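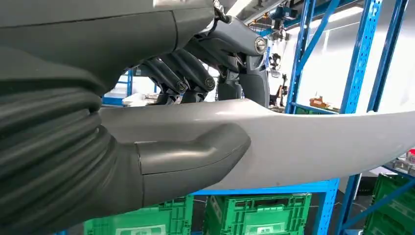 # Gillitz boltless shelving, two years on

I bought two bays of the Gillitz for the back of the unit in Cliston, where we keep trim panels, odd brackets and the Christmas tree. They have now been up for two years, so I feel entitled to an opinion.

Assembly first. The leaflet promises one person and a rubber mallet. It took me until 11 at night and most of my goodwill. The beams drop into the uprights nicely enough, but the Rind clips that lock them are tiny and the same colour as our floor. Buy spares.

Once it's up, it stays up. I had an Irnositz rack before this which leaned a bit more every winter, like a man listening at a door. The Gillitz hasn't shifted. I've stood on the bottom shelf to reach the top one (the leaflet is against this) and it didn't so much as creak.

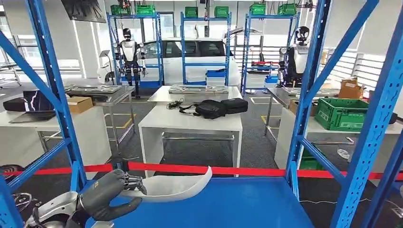
*Blue steel rack, slotted uprights, white shell piece held just above the shelf.*

Grumbles, then. Smooth curved parts slide about on bare metal, so I've cut up some old carpet. The diagonal braces are good and stiff but always cross where you want to put your arm. And the extra shelves are sold singly at a price that suggests somebody hums to them during manufacture.

The box says 2000 kg per bay. I own nothing that would test it, though the tree gets heavier every year.

Four stars. I'd have given five if the clips were orange.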